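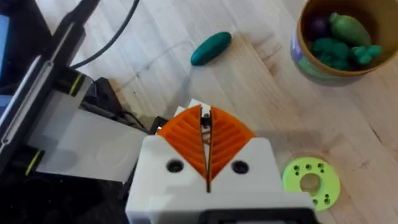 Can It Clear the Table Yet?

2 February 2018

Every few months someone asks me whether a machine can do the chores yet, and every few months I give an answer that is too long for the conversation. I am writing it down so I can send a link.

The short version is that a chore is a bad unit of measurement. "Clear the table" sounds like one job. To an arm with two fingers on the end it is a string of separate problems: find the thing, decide where to hold it, get there without knocking over something else, close, lift, carry, find the place it goes, let go. The first and the last are harder than the ones in the middle. Carrying has been a solved problem on factory floors for decades.

I keep a log. Since August I have been writing down single pick-and-place attempts with small objects on an ordinary wooden tabletop, under ordinary room light. There are 359 entries. An entry is one object, one attempt, and a destination, usually a round container. I do not count an attempt as good if the object went in and took something else out with it, and I do not count it if I had to nudge the object first. Published numbers sometimes allow the nudge, so read carefully.

Some notes on what makes an object easy or hard.

Smooth, rounded and toy-sized is the friendly case. Toy vegetables are popular for this reason. They weigh next to nothing, they survive being dropped, and most of them can be held from several directions. The trouble with a smooth capsule shape is that it wants to roll when one finger arrives before the other. If the approach is off by a little, the object leaves.

Flat is the unfriendly case. A disc lying on a table offers a two-finger gripper very little to hold. You can go for the outside edge, you can put one finger through the hole if it has one, or you can push it to the edge of the table and take it as it overhangs. People do the third without thinking. Programming the third is most of a week.

Fingers matter more than I expected when I started. The fin-ray type, with a ribbed triangular section that bends around whatever it presses on, forgives a bad approach angle. A rigid jaw does not. What you pay for the forgiveness is precision at the tip, and thin objects are held at the tip. A soft finger will hug a plum all day and then fumble a coin.
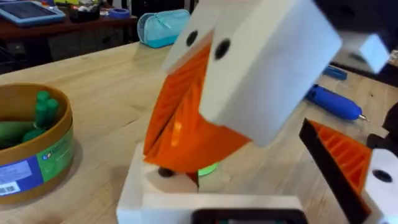
Pens are the case I would use if I had to pick a single test. A pen lying down is long, narrow and low, so the fingers have to come very near the table without hitting it. It has a right way around if it is going to be stored upright. It has to be turned through a quarter circle between picking up and putting down, and by then the gripper itself is in the way of the view. A pen going into a container that already holds several others is harder again, for the gap is never where it was last time. Of the 18 runs I logged with pen-shaped things going into a part-full container, 9 were good. Half is a poor number for a household. You would not keep a dishwasher that did half the plates.

The factory version of the question is easier to answer. At Trevham, where I worked before this, the packing line had parts arriving in the same orientation and at the same height, and the machine did its one move all shift. What made that possible was the fixture, a piece of bent steel that cost less than lunch. Doscombe, who supplied the feeder, understood this very well and sold it that way. A kitchen table has no fixture, and the contents change between breakfast and noon.

There is a middle ground that I think is underrated, namely small workshops. The bench is messy, but the same mess comes back each day. The pens go in the pen container and the spools go on the spool shelf. Kurkow has a demo aimed at exactly this and it is decent at one object at a time with space around it. Whitlock's is faster and drops more. I would not buy either one this year for bench tidying, but I would look again.

Things I want to try next, in no real order: a lower table, so the wrist can come in at a shallower angle. Less glossy objects, to see how many of my misses are really about reflections. A container with a wider mouth - that is cheating, but it is the sort of cheating a household could do too.

If you keep a similar log and count attempts differently, send me your rules along with the numbers. Without the rules I can't do much with them.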